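Patrício: a robot arm that pulls hard drives
Semester project report

My original plan was a drawing robot, and then I spent an afternoon at the Delberg workshop helping sort donated desktops. Every one of them needs its hard drive out before the rest can be stripped, and after a few cases my knuckles were scraped and I was thinking about arms and grippers the whole bus ride home. So that became the project! I named the arm Patrício and gave myself one semester.

The arm itself was already at the workshop (a Pristetti kit, second-hand, missing its manual). My part was the gripper, the small camera at the wrist, and the software that records a move and plays it back. I cut the finger plates flat so they could slide in beside a drive cage, and everything is held together with hex-socket screws so I could swap parts without taking the whole hand off. I swapped parts a lot.

The first version from January had fingers that were much too thick. They worked great on a drive lying on the bench, which made me very happy for one evening, and then I tried an open case and couldn't get past the cables. Version 2 has narrower fingers and a linkage in the middle, and it gets down to the caddy without catching on much. Cables are still the biggest headache. I tie back what I can before starting.

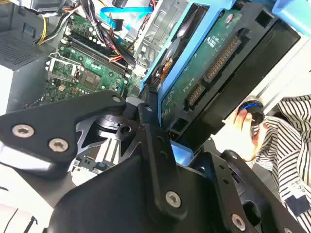 Wrist camera view: the gripper at the blue drive caddy, with the motherboard and wiring behind it.

For teaching a move I go slowly, stop often, and save a position each time I like where the fingers are. Playback runs through the same positions. I capped the motor speed at 3000 steps per second in the settings, and for the last stretch near the caddy I use a lot less than that.

My test was 6 tries on the same case, and Patrício got the drive clear on two of them. I know that isn't a great score! Most of the misses were the fingers closing a little too far to one side, so the caddy twisted and jammed. The wrist camera helped a lot with figuring that out, because from the bench all I could see was the back of the gripper.

Next on my list are rubber pads for the fingertips (the bare plates slip on plastic) and a jig so the case sits in the same spot every time. I'd also like to try the small Kovesico cases on the bottom shelf, but their drives are mounted sideways and I'd have to record all the positions again. The cutting files and my settings are in the project folder on the workshop computer.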